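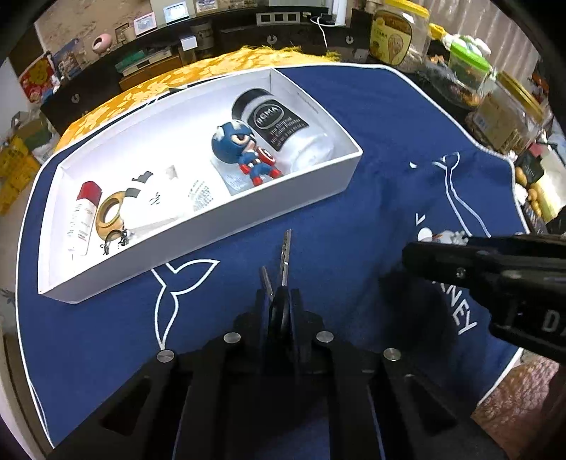

Govindasamy objected early on that a mixed box is what a household ends up with when it has stopped sorting, and that calling it a category gives it more order than it has. The objection is fair as far as it goes. Our coders found, though, that people who could not say what a box was for could still say which things belonged in it, and they mostly agreed with the others in the home.

Figure 3. An open mixed box on a table, with a spray can, a bobblehead figure, a folded leaflet and a large bottle among the contents.

4.2 Mixed boxes

We use "mixed box" for any open container holding items from at least 3 of the use groups in Section 2. The box in Figure 3 is a typical case. A Captain America bobblehead shares the space with a white spray can and a bottle labeled OOMA, and two small black metal clips or hooks lie near the can. Under our scheme the figure is coded as display, the clips as hardware or fixings, and the leaflet as paper.

Of the 1838 containers logged in the Bruroscombe and Sondgate homes, more than 900 were single-use boxes, such as a box of cables or a box of candles. Mixed boxes were fewer but were opened more often. Residents kept them within reach, on tables and low shelves, and moved them when the surface was needed for a meal.

Two points about the contents came up in both towns. First, printed paper stayed with objects long after the object had been set up or used. Residents rarely read the leaflets again, but they did not throw them out either. Ikhsan Hartono's coding notes list paper separately for this reason, and we kept that split in the final tables. Second, display items went into mixed boxes when a shelf was being cleared or rearranged, and some stayed there for months. In the interviews these were described as "waiting to go back up" – a phrase we had not prompted.

Bottles and cans were harder to code. A container lying on its side may be full, nearly empty or kept only for its label, and the photographs do not settle the matter. Where the resident was not available to ask, Melati Hutapea and Faisal Jadoon coded the item by type alone and left its state blank. This affected 40 items, all of them left out of the counts of unused goods in Section 5.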